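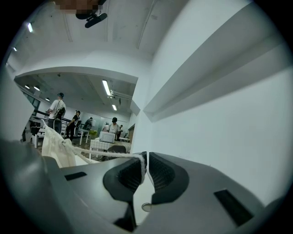 Chapter 4
Bags That Close with a Cord

A drawstring bag is one of the first things most people learn to sew, and it is a good one to start with. The body is a folded piece of cloth with two side seams. The top is a tube of fabric, called the casing, and a cord runs through it. Pull the cord and the cloth gathers. The bag has no zipper, no buttons and no lining unless you want one.

In this chapter you will make a plain cotton bag, choose a cord for it, and finish the cord so that it does not come apart. You will need the cutting skills from Chapter 2. If you have not yet practiced a straight seam, go back and do so before cutting any cloth.

Words used in this chapter

Casing: the folded channel at the top of the bag that holds the cord.
Gather: the small folds that form when cloth is pushed together along a cord.
Braided cord: cord made of strands that cross over and under each other.
Twisted cord: cord made of strands wound around each other in one direction.
Stopper knot: a knot at the end of a cord that keeps it from pulling back through the casing.

4.1 Choosing the cloth

Unbleached or cream cotton is used for most bags in this book. It is cheap, it holds a crease when pressed, and you can see your stitches on it. Wash and dry the cloth before you cut. Cotton shrinks, and a bag cut from unwashed cloth may pucker along the seams later.

Medium-weight cloth works best. Very thin cloth gathers tightly but tears at the casing. Heavy canvas is strong, but the top will not close all the way, and small things fall out. If you only have canvas, make the bag wider and use a thicker cord.

4.2 Choosing the cord

The cord takes most of the wear. Each time the bag is opened, closed or hung up, the cord rubs against the inside of the casing. A thick cord is easier on the hands and puts less strain on the cloth. A thin one slides better but can cut into the edge of the casing when the bag is full.

Braided cord keeps its shape and is slow to unravel. Twisted cord is easy to find and knots well, but a cut end opens at once. Wrap tape around a twisted cord before cutting it and cut through the middle of the tape.

The students in Orathai Sriwong's evening class were asked to bring whatever cord they had at home. Renato Figueroa brought a piece of clothesline that would not go through his casing at all. He unpicked the seam and sewed a wider one. Measure the cord first.

4.3 Hanging the bag

A bag that hangs by its cord closes itself under its own weight. This is useful for clothespins, onions or clean rags. Leave enough cord outside the casing to reach the hook, and then a little more for the knot. When something pulls on the free end, the load goes to the casing and the tops of the side seams, so sew back and forth over those points.

At the free end, tie a stopper knot and leave a short tail below it. The tail can be left as it is or combed out into a tuft, as on the rope here. 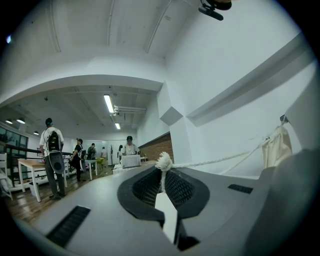
How long should the tail be after the knot?
Leave roughly 2 inches. A shorter tail can work its way back through the knot with use, and a longer one can be trimmed once the knot has been pulled tight.

4.4 Before you begin

Lay out the washed cloth, the cord, pins, a large safety pin, scissors and thread that matches the cloth. Attach the safety pin to one end of the cord now. You will use it to push the cord through the casing in step 14. Press the cloth flat, then turn to the cutting diagram on the next page.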